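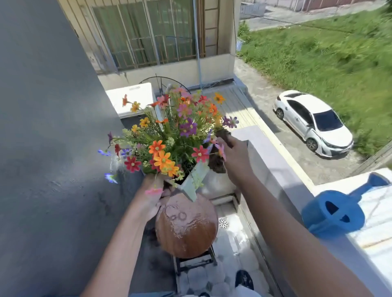 Artificial flowers going over the brown pot, balcony side.

To: Levedlow residents list
Subject: Re: Re: Water restrictions and the new balcony rules

On the list this morning, a neighbour in the Baudry wing wrote:

> The Delik people say switching the whole building to
> their drip kits will cut our outdoor water use by 100
> litres a day. At $315 a unit it pays for itself in 3
> summers. I think we should sign before the end of June
> while the price holds. Has anyone got a reason not to?

Yes, I've got a couple.

First, 100 litres a day compared with what? I read the brochure twice and there is no starting figure in it. We don't have separate meters for the balconies, so I can't see how Delik would know what we use out there now, or how we'd ever check that they'd saved us any of it. I asked their sales line and was told it was "based on similar properties". Which ones? No answer yet.

Second, the payback sum. Water is in our strata fees and split by unit size. If I use less, my neighbours and I share a saving of a few cents. It does not come back to me as $315, in three summers or thirty.
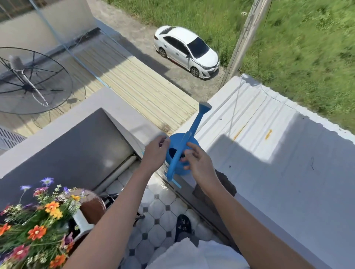
And I'd like to know what happens to the tubing when it gets brittle. My sister's building put in the Hisader system, same idea, different colour of box, and some 7 of the timers had packed up by the second year. The warranty covered the timer and left out the labour. Has anybody read that part of the Delik contract? It's on the back page in the small grey print.

I'm not against saving water. The restrictions are real and I expect they'll get tighter. But if that's the worry, the garden bed by the visitor parking gets sprinklers at midday, half of it landing on the asphalt -- I'd start there, and it costs nothing to change a timer we already own.

As for the price only holding until the end of June, the Delik flyer under my door last year had a deadline on it too. Same price.

I'll be voting no unless somebody can post the actual numbers.

Unit 7, Baudry wing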